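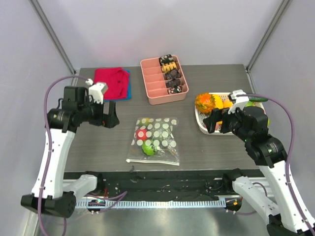
**Produce basket and kitchen cloths on the table – keep or move?**

*Kitchen & Pantry > Organizing*

**sthomas_civdale**

We moved into a smaller place in Civdale and lost most of our counter. The produce basket now lives on the table, and so do the folded cloths, red on top of blue in the back left corner. The table is a dark gray-brown wood grain and we eat at it, prep at it and sort mail at it.

My husband wants everything off it when we aren't cooking. I want the basket left where people will see it and eat what's in it. When I kept produce in the bottom drawer of the fridge, we threw out a lot of peppers.

Two questions:

1. Does a basket sitting in one spot mark a wood-grain top over time?
2. Is there any point in keeping cloths folded on the table, or should they go on a hook?

– Saranya Thomas

---

**halfpint_pantry**

Leave the basket. We did the "clear table" thing for a year and fruit consumption went to zero. Kids don't open drawers for an apple.

For marks, it depends on what's under the basket. Ours was wicker with a rough bottom rim and it left a dull ring on an oiled table. I put a felt mat under the next one.

---

**N. Sutter**

I'd move it. A table you eat at should be usable without lifting things first. We have a narrow shelf by the kitchen door, Oberholzer brand, and the basket fits with a little room on each side. You pass it every time you walk in, so it still gets seen.

The cloths I would put in a drawer. Folded cloths on a table end up under a dish, and then you have one cloth with soup on it and one you're not sure of.

---

**halfpint_pantry**

> A table you eat at should be usable without lifting things first.

She said she lost most of her counter. A shelf by the door isn't something everybody can put up, especially in a rental.

---

**N. Sutter**

Ours is a rental too. Two screws, filled when we leave. But fine, a rolling cart does the same job. My point is about the table.

---

**gravelroad**

On question 1: is it solid wood or a printed surface? Wood grain can be either. Look at the underside or at a cut edge. If the grain lines on top don't carry over the edge, it's a surface layer, and what you need to watch for is scratching from grit. Wipe under the basket when you wipe the table. People go around it for weeks.

If it's real wood, sun matters more than the basket. Mine faces a south window and there is a lighter area everywhere except where the bowl was. I rotate things now.

---

**sthomas_civdale**

Checked. The grain stops at the edge, so it's a layer. I'll wipe under the basket.

It's not a rental, but the wall by the door is where the coats go. A cart might fit. The one at Prikeck was $239, and I'm not paying that to hold onions.

---

**beetsandleeks**

$239 for a cart is silly. Look for secondhand school or office carts. The thrift warehouse in Traltport had a row of them for $50 each in January. They're ugly but the wheels are good.

Also, don't keep onions in the same basket as potatoes. They sprout faster. And keep tomatoes on top, because they're the first thing to get crushed.

---

**gravelroad**

We've kept onions and potatoes together for years without trouble. I think it matters more that air gets through and that you don't overfill it. If it takes you more than a week to see the bottom, buy less.

---

**beetsandleeks**

Maybe yours get eaten quickly. Mine sprouted.

---

**halfpint_pantry**

On the cloths: I keep two folded and stacked, one color for hands and one for surfaces. Everyone here knows which is which. Hooks are fine for a wet cloth, but the clean ones need to be somewhere and I'd sooner have them in reach. Fold both to the same size or the stack slides.

---

**N. Sutter**

The color system I agree with. I use it too, in the drawer.

If you do keep them on the table, put them in the corner farthest from where you chop, and take the used one away the same day. A damp cloth folded on top of a clean one makes both smell.

– Notburga

---

**sthomas_civdale**

Thanks, everyone. For now:

- basket stays on the table, with a thin mat under it, and goes on the bench when we have people over
- onions in a paper bag in the closet, potatoes stay put
- red cloth for surfaces, blue for hands, used ones go on the oven handle
- I'll look for a cart the next time I'm in Traltport

My husband has agreed to this until the end of the month.

---

**beetsandleeks**

Measure the gap before you go. Those carts are wider than they look, and the warehouse doesn't take returns.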